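Kasun Majumder
Saturday, September 9, 2023

ok new thread for the build because the old one got too long and I keep losing my own part numbers in it

For anyone just arriving: I'm making a small arm that folds towels. Hand towels only for now. I named it Culleo and I'm not taking questions on the name

Most of it gets designed at my kitchen table and then I haul it over to the shared workshop on weekends, where there's floor space and people who know way more than I do (hi Rosimeire!!)

Where things stand. Shoulder is done, elbow is done, wrist is my enemy. I'm on wrist number 3. The first one cracked along the layer lines, the second one was so heavy the elbow motor got grumpy just holding it up

Wrist 3 is printed with way thicker walls and the bearing seat is a separate piece now, so if I mess up the fit I only reprint the little ring. Should have done that in the spring!

Weight for the whole forearm, cable included: 258 grams. I weighed it twice because I didn't believe it

Got to the shop early and grabbed my usual spot

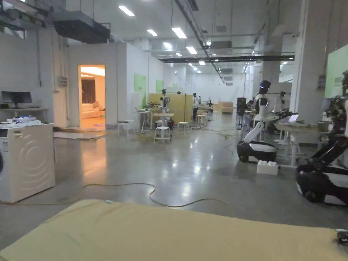
Saturday at the shop. Yellow cable doing laps of the floor, washing machine on the left, big robots on the right making mine look like a desk lamp

Anyway. Today's job was the homing routine. Culleo is supposed to swing left until it taps the limit switch, back off a bit, and call that zero. What it did instead was tap the switch, back off, and then tap it again forever like it was knocking on a door

Washington Teixeira looked over my shoulder for maybe ten seconds and goes "your switch is bouncing." Yep. Added a little delay in the code and it homed clean every time after that. I'd spent all of Thursday night rewriting the motor stuff, which was fine the whole time, so that's all going back how it was

Lines of code in the repo as of today: 1444. A good chunk of those are comments where I'm yelling at myself

Towel report, since Marcelino always asks: first fold in half is good. Second fold, the corner slips out of the fingers when the arm comes across. I think the pads are too slick (they're just bare print right now). Going to try strips cut from a rubber dish glove, and if that's no good I'll pour some silicone

Budget report: 46 bucks this month, nearly all of it bearings. I ordered the wrong size. Twice. If anyone local wants a bag of bearings that are slightly too big for everything, please come get them

Rosimeire wants it doing a full stack by November so we can show it at the open night. I said sure before I thought about it, so now that's the deadline I guess

Next up: finger pads, then a proper strain relief for the wrist cable. Right now that's a zip tie and a piece of tape

Will post the glove results tomorrow if I can find the good scissors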